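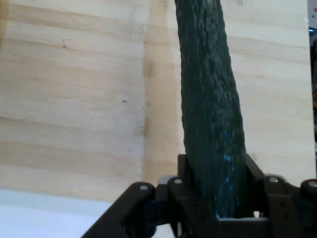

I went to the Rundard open day because my brother-in-law had a spare pass and because I have spent a good part of my working life in produce, nine years of it on a packing line in Barros. I have seen a few machines come through the door with a salesman attached. Most of them went back out the same door. So take what follows with that in mind.

The building is out past the ring road, next to a tile warehouse. You sign in, you get a sticker with your name on it, and you wait for the group ahead of you to finish. Our group was led by Gleice Quintana, who runs the handling work there and was pretty straight with us, more than I expected. The slides before the tour were another matter. They had the word "effortless" on them twice. Somebody's marketing department should be made to lift crates for a week.

The task they were showing was simple to explain. Pick up a vegetable from a cutting board, carry it over to a basket, let go. A cucumber, a bell pepper, a lemon. That was the menu. Gleice said the cucumber was the one to watch, and I agree with her there. A lemon is a lemon from any side. A cucumber is long and heavy for its width, it's bumpy, and where you take hold of it decides everything that happens afterward. Grab it in the middle and it balances. Grab it by one end and you have a lever working against your fingers the whole way over.

The arm grabbed it by one end. I asked why, and Roel Hoekstra, who was at the laptop, said it picks its own grip and they had stopped arguing with it. Fair enough, but on a line I'd have told a new hire to stop doing that before lunch on the first day. You squeeze the end of a cucumber hard enough to hold up the rest and you leave a soft spot. It won't show that afternoon. It shows later, in somebody's refrigerator, and then the store calls you.

I asked if they measured that. They don't. They measure whether the thing ends up in the basket. I wrote that down and underlined it.

By Roel's count they had done 413 tries with mixed produce since they set up this version, and 80 of those were with cucumbers. I asked how many of the 80 went well and he said it depended on what I called well, and then he talked for a while. To be fair to him he did not dodge it completely. A cucumber that lands across the rim and rolls in counts as a success. One that lands across the rim and rolls out doesn't. I can live with that rule, I'd just like to see it printed next to the percentage on the slide.

Now the speed. I timed one pass on my watch from when the arm began to move to when it let go, and got 9 seconds. My old line lead, Arlindo Moura, could have filled the basket and wiped down the board in that time and still had something rude to say about your shoes. Gleice's answer was that speed comes last, and they keep it slow on purpose when there are visitors standing near.

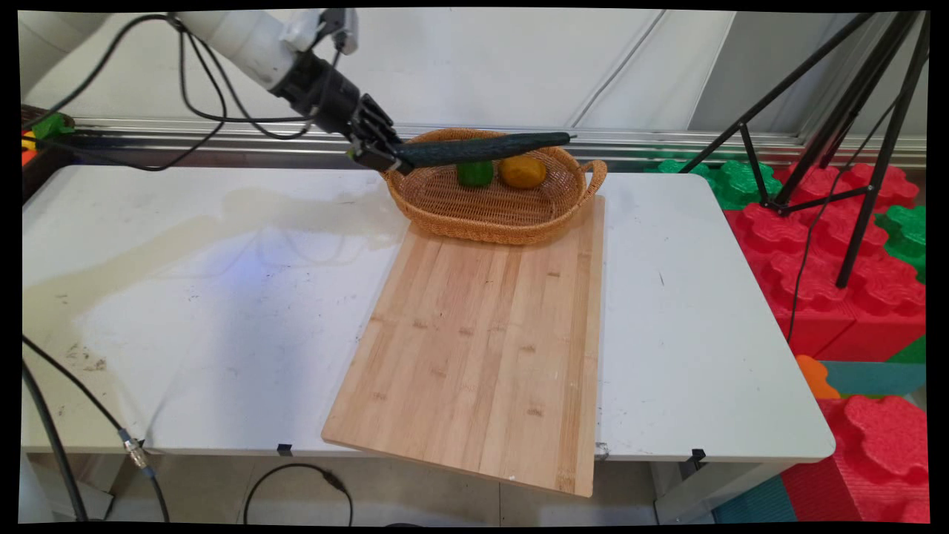 What bothered me more was how tidy the job was. One basket, always at the far end of the board. A few items, with plenty of space between them. On a real line the produce comes at you in a heap, wet, with leaves stuck to it and now and then a rock. Nothing is ever lying by itself waiting for you. I said this out loud and a man in our group, Ismael Paiva, said everyone has to start somewhere. He's right, and I told him so. But the brochure in my hand did not say "we are starting somewhere." It said "ready for the packing floor," and it had a picture of a packing floor on the front — a very clean one.

There was also the question of the basket. It's a nice woven one with a handle, the kind you'd take to a farmers market. I asked whether they had tried a standard crate, and they said they had at the Rostholm site, in August, and that the crate was easier in some ways because of the straight sides and harder in others because it was deeper. That was the most useful thing I heard all day, and it wasn't in the talk. I'd have liked ten more minutes on crates and ten fewer on the future of food.

Some things I did like, and I should say so. The motion was smooth. I've stood beside older machines that jerked at the end of every move, and you could see the fruit suffer. The arm here slowed down before it got to the basket and came in low, so the drop was short. Somebody there has thought about drop height, which is more than I can say for a couple of the people I trained. And when I asked Gleice what would happen with a cucumber that had gone soft, she said she didn't know, they had not tried it. Good. I trust that answer more than I trust any of the slides.

Coffee was in the hallway afterward. Fulvio Cocco, who buys for a grocery chain up in Pamholm, wanted to know what the thing costs, and he got a long answer with no number in it. He asked 3 times. I know that kind of answer and so does he. We compared notes in the parking lot and he thought I was being too hard on them. He would take one on trial if somebody else paid for the trial.

I told Gleice I'd come back when they have a heap on the table and a crate at the end of it. She took my email address. I offered to bring the cucumbers myself, a full case, including the crooked ones the stores send back.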